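Chapter 9
Governance of Amateur and Semi-Professional Leagues

9.1 Introduction

Earlier chapters treated the club as the basic unit of organized sport. A club fields teams, registers players, collects dues, and hires or appoints coaches. A league is a different kind of body. It exists because clubs need a schedule, a common set of rules, and someone to settle disputes between them. The powers of a league are therefore borrowed powers. The clubs hand them over, usually in a written agreement, and may in principle take them back.

This chapter deals with how that transfer works below the fully professional level. Topics include the league constitution, voting rights, the election of officers, discipline and appeals, and the admission and removal of clubs. Financial reporting is covered in Chapter 11 and is mentioned here only where it affects voting.

Students should have read Section 2 of the previous chapter, on club membership, before starting. Several terms defined there (member in good standing, registered player, affiliated club) are used here without further definition.

9.2 Key Terms

Constitution: the document that creates the league and states its purpose, its membership, and the way it can be changed. Some leagues call this document the articles or the charter.

Bylaws: the working rules adopted under the constitution. Bylaws are easier to amend than the constitution and may not conflict with it.

Competition rules: the rules for the matches themselves, including eligibility, points, tie-breaking, and postponement. Many leagues reissue these every season.

Delegate: a person authorized by a club to vote on its behalf. A delegate may be bound (told how to vote) or free.

Quorum: the smallest number of delegates who must be present for a vote to be valid.

Weighted vote: a system in which clubs hold different numbers of votes, most often based on the number of teams entered or players registered.

9.3 The Ernach League

The main case in this chapter is the Ernach Regional Soccer League. It was formed by 9 clubs that had previously played in two separate county competitions. The clubs agreed on a short constitution, gave each member one vote, and set the quorum at two-thirds. Amendments needed the same two-thirds, counted against all members and not only those present.

The arrangement worked well while the clubs were of similar size. Over the following seasons the league grew to 11 clubs, and the differences between them grew as well. Trandska Athletic entered teams in every age group and registered over 30 percent of the players in the league. Zeman Rovers entered a single adult team. Each had one vote.

At the annual meeting in February, Trandska proposed a weighted vote. Its argument was that registration fees were charged per player, so the largest clubs paid most of the league's costs and should have a matching share in decisions. The smaller clubs answered that the league was an association of clubs, that each club was exposed to the same schedule and the same sanctions, and that a weighted vote would let two or three members control all the others. The proposal failed to reach two-thirds.

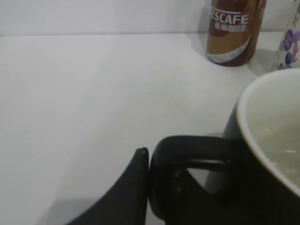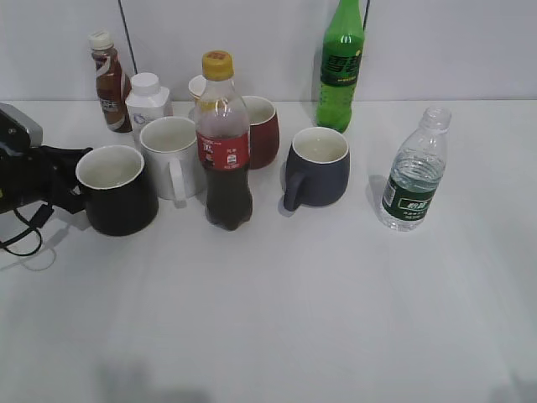 The vote did not settle the matter. Trandska gave notice that it was considering a move to the neighboring Estimbridge League, which already used weighted voting. Under the Ernach constitution a club could resign at the end of any season with written notice, and there was no exit fee. The remaining clubs then had to consider whether the league could cover its fixed costs — field rental, referee assignment, insurance — without its largest contributor.

A compromise was drafted by Defne Duman, then secretary of the league. It separated the questions on which clubs voted into two classes. Questions of structure, such as admission, expulsion, and amendment, stayed at one vote per club. Questions of budget, including the registration fee, moved to a weighted vote with a cap, so that no club could hold more than 2 votes. The revised bylaws were adopted and took effect on 12/27/21, before the second half of the season.

9.4 Analysis of the Case

Three features of the Ernach case appear often in leagues of this size and will be taken up again in later sections.

The first is the effect of growth on voting rules. A rule that is acceptable among equals may be disputed once members differ in size. Few constitutions provide for this. A common remedy is a review clause, which requires the voting rules to be placed on the agenda after a stated number of seasons whether or not any club has asked for it.

The second is the role of exit. Trandska lost the vote but still had considerable influence, as it could leave at low cost. Where exit is cheap, formal voting strength understates the position of a large club. Where exit is expensive, for example when a league owns the fields or controls access to a higher division, the reverse holds. Voting rules should be read together with the resignation clause.

The third is the cap. A capped weighted vote gives large clubs some recognition of their costs while limiting the chance that a small group decides everything. The level of the cap is a matter of bargaining. If it is set too low, it has little practical effect. If it is set too high, it works much like an uncapped system, and the smaller clubs have reason to object again.

The compromise left one question open. The bylaws did not say who decides whether a given proposal is structural or budgetary. A plan to add an age division, for instance, changes both the competition and the cost of running it. In the first season under the new rules the presiding officer made that decision, and no appeal was provided. Section 9.7 returns to this point in connection with the powers of the chair.

9.5 Election of Officers

Most leagues elect a president, a secretary, and a financial officer. Terms vary in length. Staggered terms, in which only part of the board is elected each year, provide continuity but slow the removal of an unpopular board.

Two methods of nomination are in general use. Under open nomination, any delegate may name a candidate, either in advance or from the floor. Under closed nomination, a panel named by the outgoing board prepares the list. Closed nomination tends to produce candidates with experience in the league office. It also tends to favor the existing leadership, and for this reason many constitutions allow additional candidates to be placed on the ballot by petition.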